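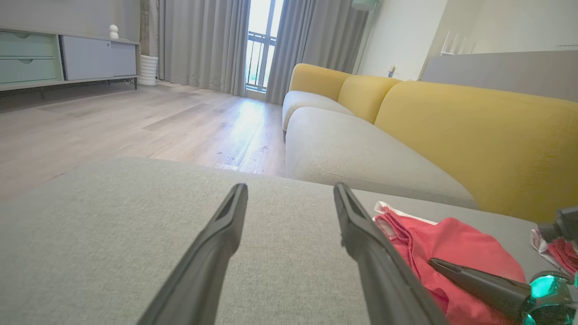
The view from one wrist, with the other arm's finger resting on the red one.

I've come round to the opinion that most gripper comparisons are a waste of everybody's afternoon, and I say that as someone who has spent most of August doing one.

Let me back up a bit. I had two sets of fingers to try on the same pair of arms. The first set comes from Grirneneck and is soft at the ends, hollow behind the pad so it gives a little when it meets something hard. The second is from Ceno, stiffer, flatter, and very nicely finished (I'd happily have it as a paperweight). Both fit the same mount. Both have a data sheet with a number for grip force printed large at the top, and both makers would like you to buy on the strength of that number.

So I started where everyone starts, at a bench, with blocks. Pick up the block, put down the block, 20 goes, swap the fingers, 20 more. Lovely clean results! Both sets picked up the block. They picked it up from the left, from the right, and at a slant, and I could have written the whole thing up by lunchtime and told you they were as good as each other. I very nearly did.

Then I moved the lot to the living room and put laundry on the sofa, and the whole picture changed.

Cloth on a cushion is a rotten thing to grip. With a block on a table, the table pushes back. You can come down a few millimetres too low and the worst you get is a clunk. A sofa cushion doesn't push back, it just sinks, and the cloth sinks with it, and now your fingertips are pressing into a soft dent while the thing you wanted is bulging up somewhere to the side. Or you close on it and come up with a good pinch of sofa. The stiff Ceno fingers did this to me over and over. They'd go in neatly, shut neatly, and grab the seat cover along with the shirt, and the arm would then try to lift the furniture. The softer pair skated over the weave more often and gathered the cloth in front of them, which looks clumsy and works far better.

I logged 243 tries on the sofa before I got fed up with folding things just to crumple them again. I won't give you a success rate, partly because I changed my mind halfway through about what a success was. Does it count if the sleeve comes up and the rest stays behind? I said yes for the first stretch and no after that, so the figure is worthless, and I'd ask you to be a bit suspicious of anybody else's figure for the same reason. Ask them what they did about sleeves.

My other grumble is about wrist cameras, and here I know I'm in the minority. People love to argue about resolution. The one I've been using is small and fairly ordinary, and the sharpness of the picture has never once been what held me up. What matters is whether you can see both fingertips and the bit of cloth between them at the moment they close, and whether a bright window makes the exposure go haywire. A balcony door in full daylight will do that to a camera every time. The glass goes to plain white and the camera has to make its mind up about everything else. I did one long run at four in the afternoon and the same run after dark with the lamps on, and the difference between those two was bigger than the difference between the two sets of fingers. I haven't seen a data sheet with a line for curtains.

And colour! Red on pale grey is as easy as it gets. A grey sock on a grey cushion is another matter, and I'd like to see more people put that in their tests instead of the cheerful stuff we all reach for. I'm as guilty as anyone. I used the red things far too much because I could see what was going on.

Now, two arms. I was a sceptic about the second arm. It doubles the cabling, it doubles the things that can bump into each other, and Stöckli, whose controller I was running, makes you set the no-go zones for each arm by hand, in a menu that I think was laid out by someone who dislikes menus. I gave up on the first try and went off to do the washing up. But with cloth I've changed my tune. One arm can hold a corner down while the other goes looking for an edge, and a finger simply lying across a garment does more good than any amount of extra squeeze. It stops the cloth from following you about. Any parent who has dressed a toddler knows this, one hand to pin and one hand to work.

I did swap the controller for the Prestititz one for a few days, to be fair to both. It's quicker to set up and the manual is written in sentences. The motion felt a touch jerkier near the end of a reach, though that may well be my tuning. I'd live with either. If you have a budget to argue over, I'd spend very little of the arguing on this part.

What I would like is for the people who sell fingers to stop showing me eggs and light bulbs. I've never needed to pick up a light bulb with a robot. Show me a T-shirt on a squashy seat, half under another T-shirt, with the sun coming in. Show me 106 of those in a row with the bad ones left in. I'd pay more for the set that came with that video than for another step up in grip force, and I suspect I'm not alone.

As for which I've kept on, it's the soft ones, for now. The Ceno set is back in its box on the shelf and will come out again for the kitchen, where things are hard and mostly stay where you put them. The soft pads are showing a bit of wear along the inner groove, and I'd like to run them up to 600 closes before I say anything rude or kind about how long they last.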